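3.2 Work Surfaces and Clearing Practice

The households and small workrooms in the study differed most in how they treated the main table. In the coding scheme developed by Younis and Slaoui for the Brurkness sites, a table was assigned one of three states at the start of each observation: clear, in use, or holding. The last state covers surfaces on which objects had been set down with no task under way, such as mail, folded cloths, or dishes waiting to be put away. Holding was the most common state in family kitchens and the least common in the shared workrooms, where residents had agreed on a rule about leaving things out.

Coding was done from still images paired with the observation log. A total of 462 stills were retained after duplicates were removed. Two coders, Dalia Ramadan and Hala Fahmy, worked independently and met after each batch to settle disagreements. Most of these concerned the border between in use and holding — a cutting board with nothing on it, for example, was read by one coder as a task paused and by the other as an item stored. The rule finally adopted was that a tool counts toward in use only if the log records an activity within 10 minutes on either side of the still.

The clear state raised a different problem. Participants often described a table as clear when it still carried objects they regarded as permanent, including fruit bowls, napkin holders, and chargers. We therefore distinguish between a table that is clear by the participant's account and a surface area that is bare in the image. The second measure applies only to the part of the table that can be seen, and no inference is made about the remainder. Figure 4 shows a still coded as bare under this measure.

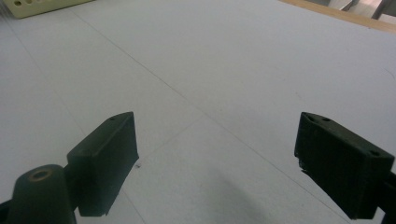
Figure 4. White tabletop, matte finish, with bare surface between and beyond the open gripper fingers. Coded: bare (visible area only).

Surface finish affected coding more than expected. On pale matte tops under even light, small items could be picked out with little effort, and agreement between coders was high. On patterned or glossy tops, crumbs, water marks, and reflections were confused with one another, and several stills had to be returned to the log for a decision. Color was recorded for every table but was not used as a predictor, as the sample included too few dark tops for a useful comparison.

Clearing itself followed two patterns. In the first, which we call sweep clearing, objects were moved together to one end of the table or to a nearby counter, with sorting left for later. In the second, item clearing, each object was carried to its storage place before the next was picked up. Sweep clearing was typical before meals and item clearing was typical at the end of the day. The Hegazy workroom was the exception: its 12 regular users cleared by item at every change of shift, and the table there was coded bare more often than at any other site.

Interviews conducted in February support the distinction. Participants who favored sweep clearing spoke mainly of needing room, while those who favored item clearing spoke of knowing where things were. Neither group described the bare table as a goal in its own right. One participant at the Dramum site said she cleared the table "so there is somewhere to put the next thing," a phrase close to the wording used by Çınar in her earlier notes on kitchen counters.

Two limits should be noted. The stills record surface state at single moments and say nothing about how long a table remained in that state. Storage furniture near the table was also mapped unevenly across sites, so the effect of distance to the nearest shelf or cabinet is treated only in outline in Section 3.3.

Correspondence: Defne Çınar, Comel Study Group | © The authors. All rights reserved. | Back to top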